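6.3 Finger closes late or drops the garment

The Flura gripper log will tell you "grip OK" when one pad has let go. We would not trust it. Check by eye.

1. Stop folding and let go of the trigger. Keep your free hand out of the finger joints -- they can pinch.

2. Read the fault code. 504 is meant to be a jammed joint. At Kovham it came up for lint as well, so look before ordering parts.

3. Check the triangular cut-outs for thread and fluff. Pull it out with tweezers, never with the fingers under load.

4. Check the screws on both fingers. Lunde says they cannot work loose. Anneliese Kramer found two that had.

Caution: do not clear code 640 by restarting. It comes back, usually mid-fold.

5. Lay a folded sweatshirt flat, open both fingers over it and see that the blue pads face each other.

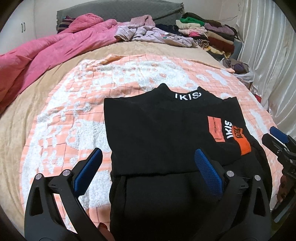 6. Close slowly. If one pad lags, stop and tag the gripper out of use.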